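Telten Repairs & Spares Home » Help » Earbud Case FAQ

Small Cases, Frequent Questions 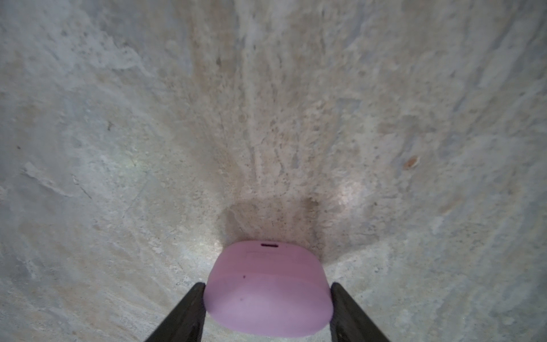
Can I clean my case myself?
Please do. A dry, soft cloth deals with most of what a pocket leaves behind. Pale colors, pink especially, keep a record of every speck. Skip the kitchen spray.

There's a dark dot that won't wipe off. Is it dirt?
Check the manual first. Some cases have a light or a pairing button exactly where you're scrubbing. We've met customers who reset their earbuds 5 times before lunch.

How do I get lint out of the charging port?
Wooden toothpick, light touch, case unplugged. Metal pins are how we meet most of our customers.

Do you sell replacement lids?
For the Zirnari, yes. For the Psarras, the lid and hinge come as one part, and you'll pay for both.

How long does a repair take?
Usually 2 to 4 working days at the Dunberg counter. In January, allow 6. Everyone sits on their presents.

My case went through the laundry. Now what?
Don't charge it. Bring it in, along with the earbuds, if you've found them.

Page updated 14/09/2020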